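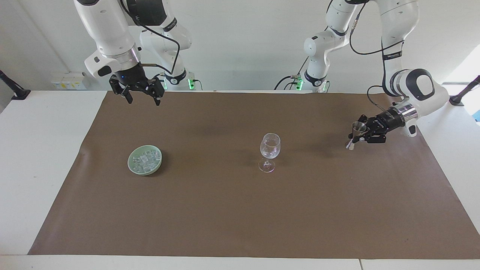 Surely, came one reply to our last newsletter, a library that lends jigsaw puzzles ought to be able to promise that every piece is in the box. It ought to, yes. We have discussed it at length and the most we can promise is that every piece was in the box at some point. The rest of what we know is below.

Pikley Puzzle Library: Frequently Asked Questions

Joining | Borrowing | Missing pieces | Donations | Contact

How do I join?

Fill in the form on the Joining page or the paper version at the counter. They ask the same things, but the paper one has a box marked "Fax" that we keep meaning to cross out. You need to live or work in the county. Households can share a card, although we don't arbitrate if one of you returns the lighthouse before the other has finished the sky.

What does it cost?

Membership is free. We ask for a deposit on anything over 4000 pieces, and you get it back when the puzzle comes home. Late fees were dropped a while ago because collecting them took more effort than doing the puzzles.

How long can I keep a puzzle?

Three weeks for 500 pieces or fewer, six weeks for anything bigger. You can renew once online and again by asking nicely. If somebody has reserved your puzzle you will get an email, and you then have 72 hours to finish up or take it apart. We know how that feels. Please don't write back with a picture of how close you were.

Can I return a puzzle partly assembled?

No. Break it up, all of it, including the edge. Some members believe they are doing the next person a favor by leaving the border in strips. The next person has told us otherwise. Check for pairs still clinging together at the bottom of the bag, particularly with the Aneo puzzles, which are cut tight and don't like letting go.

Does the puzzle go in the bag or loose in the box?

In the bag, then in the box, with the green card on top. The rubber band goes around the outside, the short way. Around the long way it bends the lid, and then the box won't stack, and then we have to have a shelf for boxes that won't stack. We have that shelf already. It's full.

I think there's a piece missing. What should I do?

Look under the table. Look under whatever is under the table. Check cuffs, slippers, the vacuum cleaner bag and the dog's bed. Then look in the box again, in the corner where the lid flap folds in, where most of them are. If it's still missing, write the location on the green card ("upper left, second row down, roof") and hand it in as usual. You won't be charged.

I found a piece that doesn't belong to my puzzle.

Put it in an envelope, write the name of the puzzle you found it in, and drop it in the slot. We keep a jar. Every October we tip the jar out on a table and try to reunite people with their roofs. It's a popular evening, for what it is, and there's soup.

Can you make a replacement piece?

Sometimes. One of our members cuts them from thin card and paints them to match, and from a normal standing distance you would be fooled. Straight edges and skies are easier. Faces have been attempted and we've agreed to stop. A puzzle with a homemade piece has an R on its spine.

Which puzzle has the longest waiting list?

The Trorketti harbor, the one with all the laundry. It has been out more or less constantly since we got it, and the people who have done it tend to put themselves straight back on the list. After that comes Hầu, a very dark, very red temple interior with candles that we bought on a whim and expected to gather dust. It's a hard puzzle and the box is no help. Borrow it in summer when the light's better.

And the shortest?

1565. It's a map of a walled town, in brown, on slightly browner brown, with the year in one corner, and the year is the easy part. It has been finished by almost nobody. If you take it out you may keep it as long as you like. We really don't mind.

Is there somewhere to do puzzles at the library?

Yes, the back tables are open whenever we are. There is a shared puzzle on the one by the radiator and anyone may add to it. House rules: no taking a piece away with you so you can be the one to put it in last. You know who you are, and so does everybody else at that table.

What should I do a puzzle on at home?

Something flat that nobody needs for dinner. A sheet of hardboard slides under a bed nicely. Felt roll-up mats are fine for small puzzles, but what you unroll is rarely quite what you rolled up. We lend sorting trays too, at no charge, and would like the blue ones back.

Do you take donations?

Gladly, as long as you've done the puzzle recently enough to swear by it. "It was complete when the kids were little" is not something we can put on a spine. We can't accept:

Puzzles that smell of basement
Puzzles without a lid or any picture at all
Foam floor puzzles, after what happened with the last lot
Anything that has been glued

Can I look at the box while I work?

This comes up more than you'd think, generally from couples. The library has no position. The picture is on the lid and the lid is in your house.

Do you mail puzzles?

We don't. The postage on a big box is alarming and so is the sound it makes on arrival. Members who can't get to the counter can name someone to collect for them. Add their details to your account first so we don't have to interrogate them.

My question isn't here.

Use the form on the Contact page, or leave a note in the slot with the stray pieces. Notes get read when the slot is emptied, so for anything urgent the form is better, though we're still waiting to hear of an urgent matter involving a jigsaw.

Page last updated 17 Mar 2020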